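Category: Project Reports / Automation

Last updated: November

Progress report to the Dumlao fund: cable handling in network racks

This report covers the second period of the project. The main work in the plan was to teach the arm to connect and disconnect network cables in an open rack. I must also report one fault which stopped the work for six days, and I will explain it first, as it changes the plan for the rest of the period.

The fault

On a Saturday, a little after 4 in the afternoon, the arm was running a long repeat test. The task was simple: take hold of a plug, pull it out, wait, and put it back. The test was planned for 3,000 cycles. At cycle 444 the gripper closed on the plug as usual, but the cable of the arm itself had caught behind a part of the rack. When the arm moved back, the cable became tight and the connector at the gripper was pulled partly out.

The gripper then lost communication with the controller. It did not open. The arm did not know this, and continued the movement with the plug still held. The force limit stopped it, but later than we expected. One port on the switch was bent and the latch of the plug broke. The rack moved a small distance on the table.

No person was hurt. Jomar Navarro was at the control desk and pressed the emergency stop, although the arm had already stopped by itself at that moment. There was nobody inside the marked area. I still consider this a safety matter and not only a damage matter, for two reasons. The gripper stayed closed when it lost its signal, and the operator had no message on the screen for several seconds. If a person had been reaching into the rack to free a cable, this would have been a bad situation.

What we found

We first thought that the software had sent a wrong position. This was not correct. The log shows that the arm was following the commanded path until the cable became tight. The cause is in the cable routing. In the first period we fixed the gripper cable close to the arm with clamps from Kadar. When we changed to the new wrist angle, which is necessary to go under the switch, the clamps were too short for the bend, and we removed two of them. We intended to replace them with longer ones. We did not do it, and it was not written in the change list. That is my responsibility.

The second cause is the force limit. It was set high in the first period, when we tested with stiff plugs, and it was never lowered again. With the present plugs a much lower value is enough.

The space in front of the rack is also narrow. The wrist must bend down strongly and the gripper has to work close to the lower part of the switch, where there are also other cables. A loop of cable needs very little movement to catch on something there.

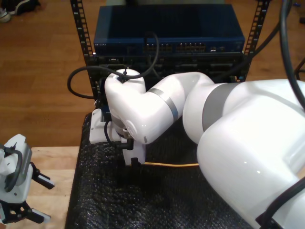
Report prepared by Kenneth Tolentino, project lead, Sinholm workshop

What we changed

The gripper cable now has longer clamps and a strain relief at the connector. We moved the arm by hand through all the positions of the task, with power to the motors off, and looked for places where the cable could catch. We found one more, near the right rail, and changed the approach path for it.

The force limit is lower. The controller now also checks the gripper signal all the time, and if the signal is missing the arm stops at once and shows a clear message. Hatine, who supplied the controller, helped us with this setting by telephone and did not charge for it.

The question of the closed gripper is still open. We could make it open when it loses the signal, but then it may drop a part. For plugs this is acceptable, and I would like to do so. For the heavier modules in the next period I am not sure. At the moment the rule is that no one puts a hand in the rack until the arm is powered down and the key is removed — also for very short jobs. Jomar has written this on one page and it hangs at the desk.

Test results after the restart

The repeat test was started again from zero. Until now we have completed nearly 2,000 cycles without a stop from the force limit. In a few cycles the plug did not click into place on the first try, and the arm made a second try, as it should. We will finish the full test before we connect any equipment that is in use.

Cost and time

The damaged switch was a used one and we had a spare, so we do not ask for extra money for it. The clamps and the strain relief were paid from the small parts line. The delay is more important. The module work will begin later than planned, and I propose to shorten the demonstration at the end of the period to one rack.

I ask for your agreement on two points: the shorter demonstration, and the use of the remaining travel money for a light curtain in front of the table. The marked area on the floor is good, but it depends on people paying attention — and after this event I do not want to depend only on that.

The full log and the new change list are available on request.

We use cookies to remember your settings and to count visits. Accept all / Manage choices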